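# Setup and Maintenance of a Two-Handed Gripper Station for Table-Setting Tasks

Student Project Report, Estilow Laboratory

## 1. Purpose

The laboratory operates a station at which a person performs simple household tasks with a pair of hand-held grippers while cameras record the work. The recordings are used in the Hendwood project on bowl and plate handling. In March the station was producing an unacceptable share of rejected recordings, and our group was assigned to bring it back to a dependable condition and to write a maintenance procedure for later users.

Our work covered the grippers, their cameras and cables, and the position of the table. The software that processes the recordings was outside the scope of the project.

## 2. Condition at the Start

We reviewed 982 recordings made before the project began. Of these, 92 had been rejected. The most common cause was a fingertip that had shifted on its mount, so that the opening measured by the gripper no longer matched the opening seen by its camera. Cable faults were the second most common cause. A smaller number of rejections came from the table having been moved between sessions.

## 3. Gripper Fingers

Each finger is held by screws reached from its top face. The previous practice was to tighten them whenever a finger felt loose. We replaced this with a check at the start of every session. The operator opens the gripper fully over the bare tabletop, and the view from its camera is compared with a stored reference. Both fingertips must lie within the marked zones of the reference. If either does not, the screws are backed out, the finger is reseated against its shoulder, and the check is repeated.

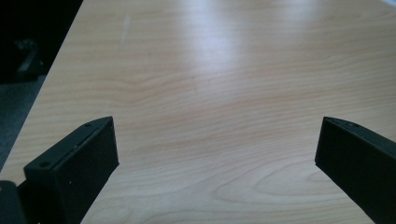

*Figure 1. Gripper camera view of the bare tabletop, fingers apart.*

Glare from the overhead lights proved to be a difficulty. Where the tabletop reflects strongly, the wood grain is lost, and the grain is what the tracking software relies on when no objects are in view. We lowered the exposure setting on both gripper cameras and asked operators to hold the check pose over the near half of the table. A matte cover was considered and set aside, as the project requires a household surface.

## 4. Cables

The original cables ran straight from the gripper to the floor and pulled on the connector whenever the operator reached across the table. We fitted longer Madeo cables and left a loop of slack beside each wrist. The connector is now strapped to the gripper body, so that a sudden pull is taken by the strap. After 400 trial grasps, neither connector showed play.

Cables on the floor remain a weak point. A covered channel has been requested — until it is installed, operators are instructed to clear the standing area before each session.

## 5. Table Position and Trial Task

Floor tape serves as the position reference for the table. The trial task uses green bowls, a white plate and a striped placemat, and requires the operator to work with both grippers from the near side of the table.
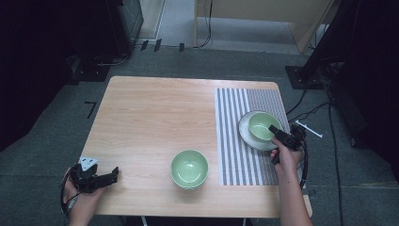 We selected this task for acceptance testing in part because glossy bowls are demanding for the fingers. A rim held slightly off center will rotate, and a finger that is even a little loose makes this worse. The Pavlović scoring sheet, already in use in the laboratory, was adopted without changes. Of the 27 acceptance runs, all but two were accepted. Both rejected runs were traced to a loose strap on the left gripper, which has been replaced.

## 6. Maintenance Schedule

- Before each session: finger check, cable loop, table against tape.
- Weekly: screw tightness, connector straps, camera lenses.
- Monthly: full acceptance run, new reference views if any finger has been replaced.

Spare screws and straps are stored in the top drawer of the station cabinet. Worn fingers should be replaced in pairs.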